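## 3 Datenerhebung mit handgeführten Greifern

Die Demonstrationen wurden ohne Roboterarm aufgezeichnet. Die bedienende Person führt zwei baugleiche Greifer unmittelbar von Hand und blickt dabei auf dieselbe Arbeitsfläche, die später auch dem ausführenden System vorliegt. Der Versuchsplan sieht ausschließlich Gegenstände aus blankem Metall vor, deren Oberflächen die Umgebung spiegeln und bildbasierte Verfahren zur Posenschätzung erfahrungsgemäß erschweren.

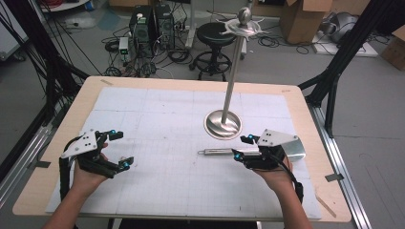 **Ayman Hijazi**
Wissenschaftlicher Mitarbeiter, Arbeitsgruppe Skindenel (Korrespondenzautor)

**Abbildung 3:** Beidhändige Demonstration über der Rasterfläche. Beide Greifer tragen eine weiße, gelochte Dreiecksplatte; an den Fingerspitzen sitzen blaue Kugelmarker.

### 3.1 Aufbau und Ablauf

Die Rasterfläche deckt den größten Teil des Tisches ab. Ihre Linien dienen der Kontrolle der extrinsischen Kalibrierung, die vor jeder Sitzung wiederholt wurde. Auf der Fläche befinden sich in Abbildung 3 ein Ständer aus Edelstahl mit runder Fußplatte, ein schlankes zylindrisches Werkzeug; hinter dem rechten Greifer ist ein gebogenes Blech zu sehen. Die Anordnung der Gegenstände wurde zwischen den Durchgängen zufällig verändert.

Insgesamt liegen 900 Demonstrationen vor. Davon wurden 800 für das Training der Strategie Carkine verwendet und 100 für die Auswertung zurückgehalten. Die Dauer eines Durchgangs beträgt im Mittel rund 15 Sekunden. Die Durchgänge wurden von Bart Stevens und Mulugeta Derese ausgeführt, die beide zuvor eine Einweisung in die Handhabung der Greifer erhalten hatten.

### 3.2 Ansicht am Werkzeug

Neben der Kopfansicht wird je Greifer eine Nahansicht aufgezeichnet. In ihr bleiben die Fingerspitzen im Blick, während sich der Hintergrund mit der Handbewegung verschiebt. Für flache Gegenstände, insbesondere Klingen, liefert diese Ansicht den entscheidenden Hinweis auf die Lage der Längskante relativ zur Greifachse.
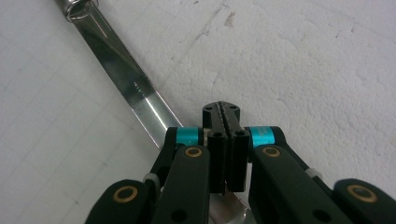

Die Zuordnung beider Ansichten erfolgt über einen gemeinsamen Zeitstempel. Glanzlichter wurden bewusst nicht maskiert: In Vorversuchen mit dem Vergleichsverfahren Trulus verschlechterte eine Maskierung die Schätzung der Kantenrichtung – vor allem dann, wenn der Greifer einen Teil des Gegenstandes verdeckte. Carkine erhält daher die unveränderten Bilder beider Ansichten sowie die Öffnungsweite der Finger als Eingabe.

Durchgänge mit unterbrochener Aufzeichnung wurden verworfen und sind in den genannten Zahlen nicht enthalten. Die Sichtung übernahm Roel Dierckx anhand der Kopfansicht; Zweifelsfälle wurden gemeinsam mit Roel Van Damme entschieden. Die Ergebnisse auf den zurückgehaltenen Demonstrationen werden in Abschnitt 4 getrennt nach flachen und aufrecht stehenden Gegenständen berichtet.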